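Studio rents and who ends up paying them

When a town says it wants to support artists, the first thing it usually does is find a building. Buststead did this with the old Baloyi mill, which was split into 100 small workspaces and offered to makers, designers and people who run tiny publishing businesses from a laptop. I rented one of those spaces for two years. I think the idea was good and the lease was bad.

The lease ran for 10 months at a time. At the end of each term the rent could go up by any amount. A potter with a kiln to wire in can't plan on that basis, and neither can a printmaker whose press weighs as much as a small car. The people who stayed were mostly the ones who could pack up in an afternoon. Over time the mill filled with consultants. I have nothing against consultants, but the grant application talked about craft. 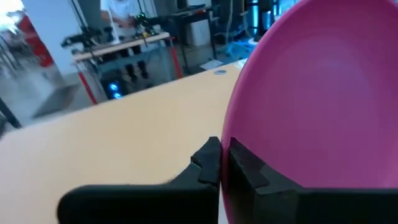
Dustville went about it differently. The town kept ownership of its building and hired Ifigeneia Konstantinidis to manage it, with a clear rule that rent could rise only once every five years. Tenants pay 998 dollars a quarter for a ground-floor unit, including heat. It isn't cheap for someone just starting out. It is a number you can put in a budget, though, and most of the people I know there have put money into their own rooms as a result.

The usual objection is that a fixed rent is a subsidy, and that a business which needs one shouldn't be in business. I don't find this convincing. Towns give new warehouses a break on property tax all the time and call it investment. A row of workshops employs fewer people, but those people live nearby and buy their lunch on the same street.

Buststead will review its policy in April. The council has asked for comments, and the draft I read spends nearly half its pages on branding, including a proposal to rename the mill Brollero. I would drop that section and write a longer lease. Five years with a cap would do it, and current tenants should get the first offer.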